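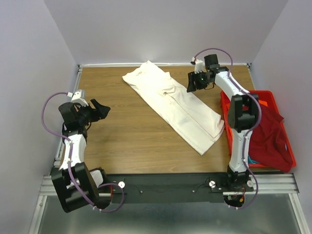
2 min read

Spent the morning on the planner and the afternoon on perception. The Nolte branch builds again. The trouble was the collision check between the two arms, which used the old link lengths and refused any goal near the middle of the table. I fixed the config and raised the planning timeout to 300 ms. Replayed the logs from Sandow against it and 1,769 of 1,909 grasp goals now get a plan. Most of the rest are at the far rail, and I can live with that for now.

Segmentation is next. White cloth on the brown table is easy, but the mask breaks up where the fabric bunches, and the grasp scorer then treats each piece as its own garment.
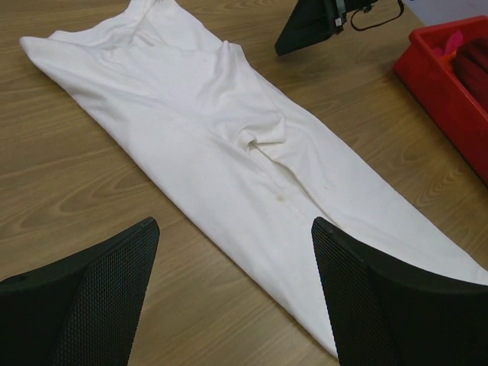

I tried merging pieces by depth and it helped with the long folded strips. It also joined a sleeve to the tray once, so the tray region is now masked out before anything else runs. Ugly, but it's four lines and I can take it out later.

The other change is in the grasp check. It used to trust finger width alone, and one layer of thin cotton reads almost the same as closed on air. I added a small classifier on the wrist camera, trained on Nimitz crops. 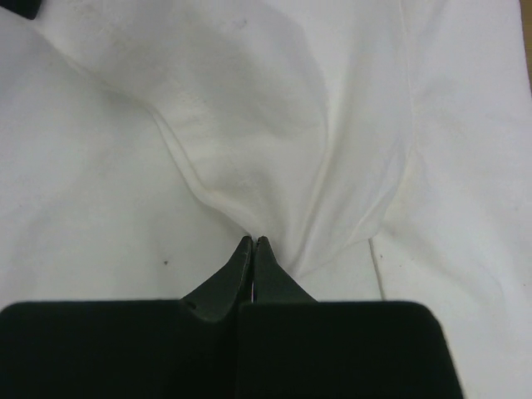

It takes 18 ms per call, so it can stay inside the control loop. I haven't tested it on dark cloth — the Skemham set has some, and I'll pull that tomorrow. Pushed everything at 6:40 and left the long replay running.

Last updated: January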